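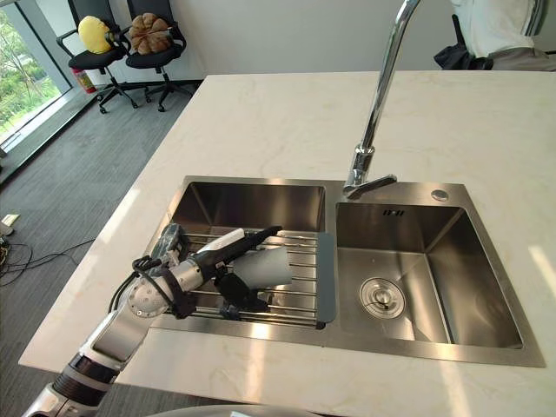

How often does the filter cartridge need to be replaced?
Replace the cartridge after 4,000 liters or when the indicator on the filter head turns red, whichever comes first. In a household of average size the indicator usually changes first.

4.3 Replacing the cartridge

This section applies to the Bukico under-counter water filter, models with a single filter head. Owners of the two-stage model should refer to Section 5. Replacement cartridges are supplied by Branitz and carry the order number 996 on the box and on the cartridge label.

Caution: Close the cold water supply valve before starting. Do not loosen the cartridge while the filter head is under pressure.

Caution: The filter is intended for cold water only. Do not connect it to the hot water line.

1. Clear the cabinet and place a shallow tray under the filter head. Some 200 ml of water will remain in the old cartridge.

2. Turn the cold water supply valve clockwise until it stops.

3. Open the cold tap and leave it open until the flow ceases. Close the tap again.

4. Hold the filter head with one hand. With the other, turn the cartridge a quarter turn to the left and lower it straight down.

5. Check the two sealing rings inside the filter head. A ring that is cracked or flattened must be replaced before the new cartridge is fitted. Spare rings are included in service kit B.

6. Remove the cap from the new cartridge. Do not touch the opening.

7. Push the cartridge up into the filter head and turn it to the right until the arrows line up. Hand pressure is sufficient – tools must not be used.

8. Open the supply valve slowly and inspect the joint for drips. If water appears, close the valve and repeat steps 3 to 7.

9. Run the cold tap for five minutes and discard the water. Small dark particles or a cloudy appearance are normal during this first flush.

10. Press and hold the reset key on the filter head until the indicator turns green.

Note: If the filter has not been used for more than four days, run the tap for two minutes before drinking. After an absence of four weeks or longer, fit a new cartridge.

Note: Used cartridges may be returned to the Guvville service counter, which is open on Thursday until 6 p.m. They should be drained and placed in a sealed bag.

Questions about this section may be addressed to Lurdes Vieira, Technical Documentation, Sampaio Water Services, extension 46. Please have the serial number ready. It is printed on the underside of the filter head, next to the mounting bracket.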